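Thursday, November 5, 2020
Gear pick, wrist camera servo loop

Carrying on from the Norska notes. Goal for this block is still the same: pick a small spur gear off the flat surface using only the wrist camera for the last stretch of the approach, no overhead camera after the coarse move. The overhead estimate is good enough to get the gear between the fingers and not good enough to close on.

Started by replaying the bad closes from the last batch. Logger had 1869 frames across the batch, all with joint state attached, so I could line up the finger opening with the gear center in each one. Two separate faults, which I had been treating as one.

Fault 1: timestamp. The image message is stamped on arrival in the driver, and the joint state is stamped at the controller. The offset between them is 40 ms and stable. At approach speed this puts the gear estimate behind the tool by enough to matter. Fixed by subtracting a constant in the Birkum config (cam_latency_ms). A constant is crude but the spread is small. Proper fix is hardware stamping. Not today.

Fault 2: the circle fit. The detector finds the outer rim by edge points and fits a circle. With a toothed rim the edge points sit on two radii, tip and root, and the fit drifts toward whichever side has more tips in view. When a finger gets near the rim, the edge filter also takes points from the finger, and the center jumps toward it. The jump is toward the right finger nearly every time. The grip pad there is textured and gives a lot of weak edges.

Changes made:
- Fit the bore instead of the rim. Smaller circle, but clean and never touched by the fingers.
- Rim fit kept only as a gate. If the two centers disagree by more than the threshold, hold position and take another frame.
- Finger mask generated from joint state and applied before edge detection. Mask is dilated by a few pixels. The slots in the fingers let the surface show through, so the mask has to be filled, otherwise specks on the surface come in as edge points.
- Minimum bore radius raised. Dust on the surface was passing as a candidate at the old value.

Exposure: auto exposure was hunting during descent as the shiny face of the gear took up more of the image. Locked it at 4000 us after the coarse move. Gear face is close to saturating at that value but the bore edge holds up. Shadow on the surface lowers contrast behind the gear and did not affect the bore fit in replay. It did affect the rim fit, one more reason to use that only as a gate.

Reran the replay with both fixes. Center jumps are gone from the frames where the finger is near the rim. A few frames still fail the gate, all with motion blur, and holding for one frame is the right behavior there.

Next question was the close itself. Both fingers are driven symmetrically, so any lateral error at the start of the close means one finger meets the gear first and pushes it.
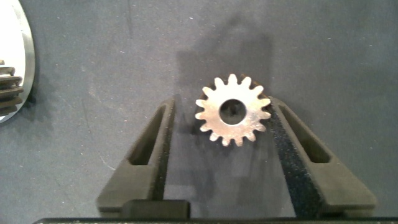 A sideways correction before the close is the obvious answer, and the planner refuses it below the height limit set in the Iyamu scene file. The limit was put in back in May to protect the fingertips and applies to all motion, including lateral. Split it into two parameters: one for descent, unchanged, and one for lateral moves at constant height, with a low speed cap. Planner accepts the correction now. Checked in simulation only.

Sequence as it stands:
1. Coarse move from overhead estimate.
2. Lock exposure, start bore tracking.
3. Descend with visual correction in x and y.
4. Stop at grasp height, compare bore center with finger midline.
5. Lateral correction if outside tolerance.
6. Close at low force.

Step 4 depends on the midline calibration, and I do not fully trust it. The value in the config predates the current pad. If the pad thickness differs between sides, the visual midline and the mechanical midline are not the same line. Need to close on a gauge pin and read the center back from the wrist camera.

Humorside branch of the tracker has a subpixel bore fit. Looked at it, did not merge. The midline error is likely larger than anything it would gain.

To do:
- Gauge pin calibration, several openings.
- 40 picks on the arm with the new sequence, log every gate failure.
- Move the finger mask dilation into config, currently hard coded.
- Check that cam_latency_ms survives a driver restart.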